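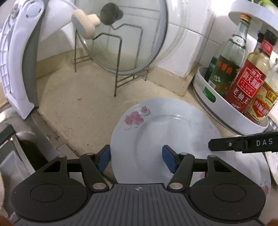

Plates, a pot lid and the sauce bottles on the kitchen counter.

Skavico Pill Dispenser Review: Nine Months of Chemo Pills, Alarms and One Dead Battery

Posted Oct 19, 2021 by Maite Herrero

My mom started treatment for colon cancer in January, and by the end of the first week we had a shoebox full of medicine. I don't mean that as a figure of speech, it was a boot box with a lid. There were the chemo tablets, two different things for nausea, something for the nausea when the first two didn't cut it, her blood pressure pill, her thyroid pill, a stool softener and then (of course) the thing you take when you've had too much of the stool softener.

She's sharp, my mom. She did payroll for a trucking company for most of her life. But she was tired, the steroid days kept her up half the night, and twice she called me to ask if she'd taken her morning pills. I was an hour away and had no idea. So I went shopping, and I ended up with the Skavico automatic dispenser, made by a company called Lustitz. I paid for it myself and nobody sent me anything.

What it is

It's a round, locking tray with 28 little compartments, sitting in a base with a speaker and a light. You fill the compartments, set the times, and when the alarm goes off you tip the whole thing over and the right dose falls out into your hand or a cup. It keeps beeping until you do. If you don't tip it within the window you've set, it moves on and texts whoever you put down as the contact (that's me).

With four doses a day that's a full week per fill. With two a day it's two weeks, and that's where we are now.

The price when I bought it was $50 plus a monthly fee for the texting. You can use it without the fee and it still beeps and turns, you just don't get the messages.

I read a lot of reviews first. There were 1,231 of them on the site where I bought it and I bet I got through a couple hundred, sitting in the infusion center parking lot. Most of those people were taking care of someone with memory trouble. Hardly anyone mentioned cancer, so that's why I'm writing this one.

Ask about the chemo pills before you load anything!

Please read this part even if you skip the rest. When I told mom's oncology nurse, Heike Wunderlich, that I'd bought a dispenser, the first thing she asked was whether I was planning to put the chemo tablets in it. I was. I'd already done it, in fact, with my bare hands, at the table, with a cup of coffee next to me.

Heike was very nice about it. She explained that oral chemo drugs are treated differently from regular pills. A lot of them are meant to stay in the original package, the person filling the tray shouldn't be touching them without gloves, and they shouldn't be rolling around with other medicine and leaving dust on everything. Some of them also care about moisture. Her advice for us was to leave the chemo in its own bottle and use the dispenser for everything else. Yours might tell you something different depending on the drug, so call the clinic or the pharmacist and ask by name for each one.

I emptied the tray that night and called Lustitz to ask how to clean it. The man on the phone was polite but he'd plainly never had the question. I ended up buying a second tray (they sell them separately) and tossing the first one.

What we do instead is this: I put a folded slip of bright orange paper in the compartment that goes with each chemo dose. The alarm goes off, mom tips the machine, out come her regular pills and the orange slip, and she knows to go get the bottle. It's low tech and it has worked great. She puts the used slips in a mug and I put them back in on refill day.

Setting it up

It took me the better part of an evening. The buttons are on the bottom, they're tiny, and you have to hold two of them together to get into the clock. I did it wrong and set everything for p.m., so the first alarm of mom's life with this machine was at night, and she thought it was the smoke detector.

The texting part was easier. You put in a code, you get a test message, done. You can add up to 6 contacts. I added my brother, who muted it by the second day.

There's a quick start card and then a booklet. Skip the card.

Living with it

The alarm is loud. There are three volume settings and I'd call them loud, louder and fire drill. Mom naps a lot on the days after infusion, and for her that's a plus, it gets through a closed door. My aunt stayed for a week and hated it with a passion.

Tipping it takes more wrist than I expected. Mom got neuropathy in her fingertips around the fourth cycle, the numb and tingly kind, and child-proof caps became impossible for her. With this she can use both hands flat on the sides and just turn it over. On bad days she does it over a cereal bowl so nothing gets away. I think this has been the best thing about it for us, more than the alarms, and I didn't even have it on my list when I was shopping.

The lock is a small metal key, and I keep it on my own ring. I worried she'd feel babied by that. She says she likes that she can't double up by mistake at 3 a.m. If your person would hate it, you can leave it unlocked and it runs the same.

The texts have been reliable with one exception. In the spring the power went out at her place, the backup battery was dead (my fault, I never checked it) and the thing sat there silent until the next morning. No text, either. I'd really like it to send a message when the battery gets low, and it doesn't. I now check it every time I refill.

Things that bug me

– Big pills jam. Her potassium tablet was a horse pill and if I put it in with four others, sometimes one would hang back in the compartment. She learned to give the tray a shake.

– It can't handle "as needed" medicine, which is a big part of chemo life. The nausea pills she takes only when she feels sick live in a separate dish with a notepad next to it. No dispenser I looked at does this well.

– Schedule changes are a pain. Her doses got changed after bloodwork more than once, and each time I had to drive over, unlock it, and pick through every compartment. If the treatment is still being adjusted, fill it a few days at a time.

– The monthly fee. It's not a lot but it never stops, and canceling means a phone call.

What about the Windby?

I borrowed a Windby from a woman in our caregiver group before I settled on this one. It's the fancy one with the screen, and it drops the pills into a drawer so there's no tipping. It's a beautiful machine! But it costs close to $1,000, it's the size of a bread maker, and the drawer has a little finger pull that mom couldn't grip. It also wanted Wi-Fi, and her Wi-Fi is my old router sitting on a windowsill. For somebody living alone with a very long medicine list, and kids in another state, I could see paying for it. For us it was too much.

A plain plastic weekly box costs next to nothing and I'd honestly start there if the person is doing fine and just wants things tidy. We went past that point pretty quickly.

Would I buy it again?

Yes. I'd give it four out of five. I take off a star for the battery thing and those miserable buttons. It hasn't made treatment any easier on her body, and I don't want to oversell a plastic wheel that beeps. But I quit calling every morning to ask about pills, and now when I call we talk about her tomatoes and whatever my brother did.

If you get one, pick up the second tray with it so you can fill one while the other's in use. Ask your pharmacist to look over your first fill, too. Ours did it at the counter and caught that I had the thyroid pill going in with her calcium, when they should be hours apart.

She has two cycles left. I'll update this if anything breaks.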